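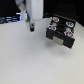 My project for the Pletis design course is about how fast people can spot ordinary stuff on a table, and what makes them miss it. I picked this topic mainly out of annoyance. I lose things on my own desk constantly, usually things I'm looking straight at, and I wanted to know if it was me or the things. A matte black box on a white tabletop ought to be the easiest find in the world, right? And it was, pretty much. What I hadn't expected to spend so many pages on was the round caps on top of it, with the white around their edges and the red and blue inside. I'd picked the box for being black, and everybody kept talking about the circles!

So, the setup. I ran the whole thing in the Subramaniam workshop at Vatstead, on 2 tables, one with a white top and one with a dark gray top that somebody painted years ago. The gray one has a wobble, which I fixed with folded cardboard, and then had to fix again after every lunch break. Each person stood with their back to the table, turned around when I said go, and tapped the thing I'd named. I timed it with a stopwatch app. There were 11 people altogether, all from my year, so please don't read this as a study of the general public. We're all used to staring at objects for class and we're probably a little faster than normal people (or at least more competitive about it).

The objects were the black box, a clear ruler, a white eraser, a gray roll of tape, a steel key and a blue pen lid. I moved them between rounds using a grid of pencil dots. First mistake: the pencil dots. On the white table they were so visible that people started checking the dots instead of looking for the object. I rubbed them out and used tiny nicks on the table edge instead, and I threw out all the times from before that. It hurt, but they were no good.

After that I ended up with over 758 usable times, all typed into a spreadsheet by hand. I wouldn't do it that way again. I found typing mistakes when I checked it against my notebook, including a key that supposedly took somebody more than a minute to find. It was a missing decimal point.

What I found

On the white table the black box won easily. It's big compared with the other things and the edges stand out hard against the white. The eraser was terrible on the same table, as you'd guess, and the ruler was terrible everywhere. I'd sort of assumed the ruler would be easier on gray, since the printed marks are white, but people said they saw the marks as scratches in the paint.

The part I got wrong was the gray table. My prediction (it's in my proposal, so I can't hide from it) said the black box would drop down the list there and end up close to the tape. It did get slower, but only a bit. When I asked people what they'd seen first, most of them said "the circles" or "the red." The box itself was kind of an afterthought. That makes sense to me now. The outline fades into a dark table, but those white rims don't, and bright red next to black is hard to ignore no matter what's underneath it.

I wanted to check this properly, so I cut a piece of black card and laid it over the top of the box, resting on the raised rim. Then I repeated the gray table rounds. With the card on, the box was much slower to find. A couple of people tapped the shadow next to it. On the white table the card made almost no difference, and I think that's the most useful result in the whole report, because it means the outline was doing the work on one table and the colored circles were doing it on the other.

Problems

The light was the big one. The workshop has windows down one side and I did my afternoon rounds with the blinds half open. The key flashes when the sun catches it and then it's the easiest thing there. In the Bemden building next door there's a room with no windows and I should have booked it, but it fills up early and I was late asking. I'd also make all the objects closer in size. Comparing a box with a pen lid isn't very fair to the pen lid.

I also got bored, and I think it shows in the later times, when I was saying "go" without much warning.

What's next

In April I'd like to do a second set with colored stickers on the eraser and the tape, to see if a bit of red helps them the same way. I have 2 sheets of stickers left over and the gray table is still propped up on its cardboard.

Handed in March 24, 2021. The spreadsheet and my notebook scans are in the course folder.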